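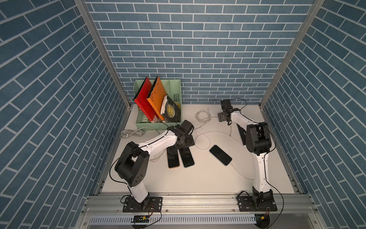 Ticket 389: Etikettendrucker im Versand druckt jedes zweite Etikett leer

Angelegt von: Kerstin Hamann
Bereich: Versand Pomitz
Status: erledigt (mit Restpunkt)

Erster Eintrag, 10.3.25

Hallo zusammen, ich mach mal ein Ticket auf, bevor mir das wieder untergeht. Der Etikettendrucker am Packplatz 2 spuckt seit heute früh nach jedem bedruckten Etikett ein leeres aus. Erst dachte ich, das liegt an der neuen Rolle, aber mit der alten ist es genauso (ja, ich hab sie aus dem Müll gefischt). Aus- und eingeschaltet hab ich natürlich auch schon. Fehlermeldung gibt es keine, das Lämpchen leuchtet schön grün und tut so, als wäre alles in bester Ordnung.

Die Pakete gehen trotzdem raus, nur verbrauchen wir gerade doppelt so viele Etiketten, und die leeren kleben inzwischen überall, auch an meinem Ärmel.

Nachtrag, gleicher Tag, nach der Pause

Rüdiger hat angerufen und wollte wissen, ob der Drucker das auch bei der Testseite macht. Macht er nicht! Über die Taste am Gerät kommen die Etiketten sauber hintereinander. Nur wenn der Auftrag aus Clernska kommt, ist das leere dazwischen. Also wohl doch die Software und nicht der Sensor, den ich vorhin schon liebevoll mit Wattestäbchen geputzt hatte.

Was ich danach noch probiert habe:

Treiber neu installiert: keine Änderung.
Anderes USB-Kabel: keine Änderung, dafür weiß ich jetzt, wo die Kabel liegen.
Auftrag vom Rechner am Packplatz 1 geschickt: auch leer dazwischen.
Eine PDF-Datei von Hand gedruckt: einwandfrei.

Antwort von Rüdiger Fuchs

Schau bitte mal in die Vorlage „Versand Standard“, welche Seitenhöhe da eingetragen ist. Und bitte nicht speichern, nur gucken.

Nachtrag, kurz danach

Geguckt und nicht gespeichert, großes Ehrenwort. In der Vorlage steht eine Höhe von 152 mm, auf der Rollenpackung steht 150. Die zwei Millimeter rutschen also aufs nächste Etikett, und der Drucker schiebt es brav mit raus. Ich hab dann Waltraud gefragt, ob sie an der Vorlage war, und sie meinte, sie hätte gestern nur das Logo ein Stückchen nach unten gezogen, damit es nicht so am Barcode klebt. Clernska hat die Seite dabei wohl einfach mitwachsen lassen. Kann man ihr wirklich nicht vorwerfen, das Logo sieht so nämlich viel besser aus.

Lösung

Rüdiger hat die Höhe wieder auf 150 gestellt und das Logo etwas kleiner gemacht. Danach hab ich 19 Etiketten am Stück gedruckt, alle voll, keins leer dazwischen. Juhu!

Offen bleibt noch die Vorlage für die Retouren, die hat Waltraud nämlich gleich mit verschönert. Retouren drucken wir erst am Montag wieder, bis dahin schaut Rüdiger drüber. Und falls jemand leere Etiketten braucht: Bei mir liegt ein ganzer Stapel, die kleben noch prima.

Kerstin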